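Household chore robotics

Household chore robotics is the branch of robotics concerned with ordinary work in the home: washing up, folding, tidying and putting things away. It is a lively field and a surprisingly hard one. Machines have welded car bodies for decades, yet a mug still gives them plenty of trouble.

Crockery handling

Mugs are a favourite test because every kitchen has them and they all differ. A two-fingered gripper must find the handle or the rim, close on it gently and lift without knocking the neighbours. Racks and stands make this harder, as the cups sit close together and often lean. 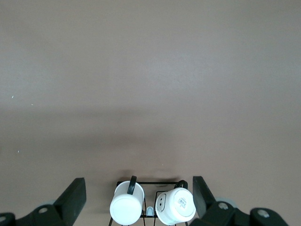
Progress has been quick all the same. The Letlow kitchen trials, which ran to 3,727 attempts at moving a single cup, reached a success rate of 90 per cent on mugs the machine had handled before. Unfamiliar mugs fared worse, and glossy ones worst of all. A person would still clear the same rack many times faster, but the gains over earlier trials were remarkable!

Mixed tabletops

Real tables hold more than one kind of thing. The Biketti project set its arms to clear breakfast tables, where a carton needs a wide, soft grip and a cup may need to be hung on a peg. Hanging is a lovely problem: the peg is thin, the handle hides it, and a small error leaves the cup on the table. 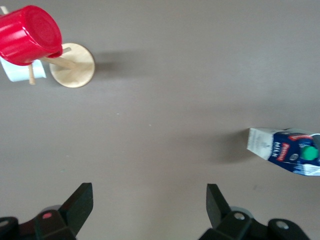 Mug tree with a red cup, and a milk carton on its side, seen from above a robot's gripper.

Shop-floor work

Shops and stockrooms offer tidier conditions. Villanueva uses fixed arms to fill shelves from a range of 400 items, and Bostex has tested a similar system on 2,000 packed boxes. Both keep staff on hand for spills, torn packaging and anything that rolls.

See also: Dishwashing machine; Robot gripper; Shelf stacking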